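Search this site Go

How to unpack the shopping without making a second job of it

I am suspicious of most kitchen organising advice. It tends to end with you buying eleven matching tubs and a label maker, and by January the labels are lying. What follows needs two baskets and a shelf, and you probably own something that will do.

Clear the table first. All of it, post included. If you put the bags down among yesterday's clutter you will end up sorting both.

Put the baskets out before you touch the bags. One is for fruit, one is for vegetables. Make them different colours. I used to think that was fussy, but other people in the house will follow a colour when they won't read a label. Shallow baskets are better than deep ones, whatever the Tallo catalogue says about capacity. Deep ones hide a soft pear very well.

Stand the shelf where you can reach it without moving your feet. A small wire one with wooden boards is fine. Boxes and packets go there, heaviest at the bottom.
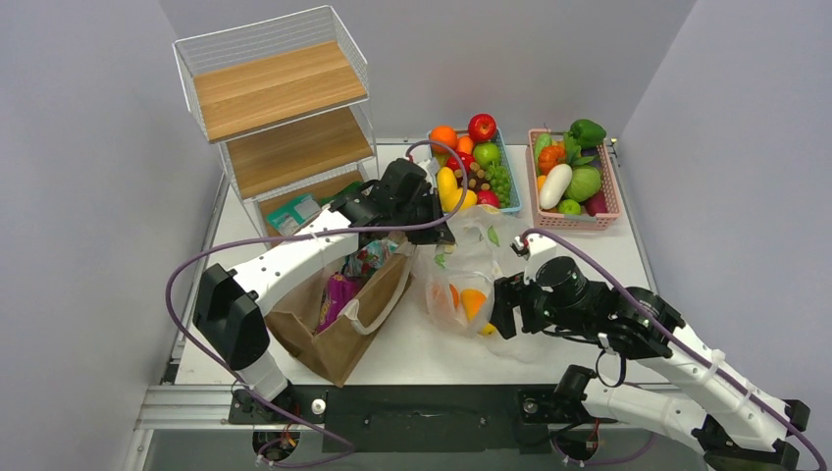 Blue basket for fruit, pink for veg, with the paper bag still to be unpacked.

Now empty one bag at a time. Start with the loose produce in clear bags, as you can see what you've got and it goes straight into a basket. Then do the paper bag. Packets come out and go on the shelf, and the empty bag gets folded flat and kept.

Don't waste time arranging the baskets. Long things like a daikon can lie across the middle, and a banana can hang over the side if it wants to. I do put grapes on top, having squashed enough of them.

Some people will tell you to wash everything before it goes away. I tried it for a month and got mouldy berries. Wash it when you're going to eat it.

As for special liners, I bought a pack of 4 from Clonder and could see no difference between the lined basket and the bare one. A sheet of kitchen paper catches the crumbs and onion skin just as well - and you can throw it out.

Last job: look at what was in the baskets already and bring it to the top.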